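Went to the open day at the Farnent lab in Clornenham on 1st May. Writing up my notes as a thread for the people who asked and couldn't get there.

The day was split in two. Morning was talks, afternoon was demonstrations in small groups. You signed up for a group at the front desk. I got the household tasks group, run by Dymphna Cullinane.

The talks first. Anselmo Escobar opened with what the lab works on, mostly arms that have to deal with things built for human hands. Doors, drawers, taps, cupboards. He kept it short and took questions from the floor.

Second talk was Visitación Figueroa on simulation. Her group builds houses in software, room by room, and has a simulated two-armed robot practice in them before any code goes near hardware. She had been asked to explain this to a general audience and she did it well.

Her main point: a door in the simulator costs nothing to break. You can reset it and go again. A real door has a hinge that wears, a handle that comes loose, and a person who has to stand there and close it.

The house they had loaded for visitors is called Cuesta. The software that runs it is Wirent, which they wrote themselves. I asked if Wirent would be released. Csaba Medve, who looks after the code, said they hope to put out a first version in September.

Lunch was sandwiches in the corridor. There was a line for coffee the whole time. The parking lot was full by noon, so take the bus if you go next year.

Then the demonstration. We sat in front of a big screen and Dymphna drove the session from a laptop. She had set up handles and knobs as the theme. She could stop at any point and switch between views, and she did that whenever somebody had a question.

Two views from the simulator:

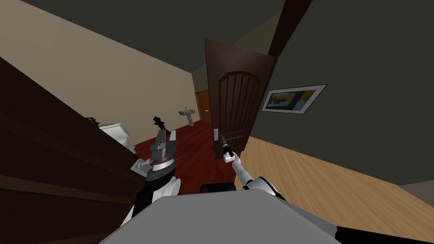
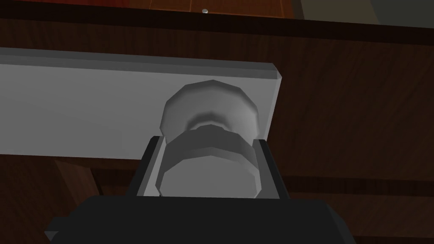

What does a robot have to know before it can open a door? Where the handle is, which way it turns, and which way the door swings. After that it has to keep its grip while the door moves and the hand moves with it.

That last part took up most of our session. A door swings on an arc. If the arm pulls in a straight line, it either loses the handle or fights the hinge. Dymphna drew the arc on a whiteboard and it made sense to everyone in the room, including two kids in the front row.

Lever handles and round knobs are treated as separate problems. A lever gives you something long to push down on. A knob gives you a small thing to hold, and a bad approach angle means the fingers knock it or slide past.

She said the test set for this house is 501 attempts with the starting position changed each time. They don't pick out the good ones. She put up a couple of failures without being asked, which I appreciated.

Someone asked how much of this carries over to a real machine. Her answer was that the order of steps carries over well and the contact forces don't. Friction is the hard part. A real latch can stick, and a simulated one sticks only if you tell it to.

Someone else asked why bother with a whole house when the task is one door. Rocío Lozano took that one. The robot has to get to the door first, and there are walls, furniture and stairs to plan around. Take those out and you get good scores that mean very little.

We each got a turn at the laptop. You move one arm at a time with a hand controller. I had 100 seconds and spent most of them going the wrong way. It is harder than it looks to judge distance on a flat screen, and switching views helped a lot.

Things I would change: the demo room was too small, and the people in back couldn't hear the questions. A microphone would fix it. The handout had the wrong room number on it too.

Things I would keep: small groups, staff who answer what you ask, and time on the controls for anyone who wants it.

It's free to attend and you don't need a technical background. The sign-up list for next year is at the Farnent front desk, and Rocío said they will mail everyone on it when the date is set.

Slides from the two talks are supposed to go up on the lab's page. I'll add the link here when they do.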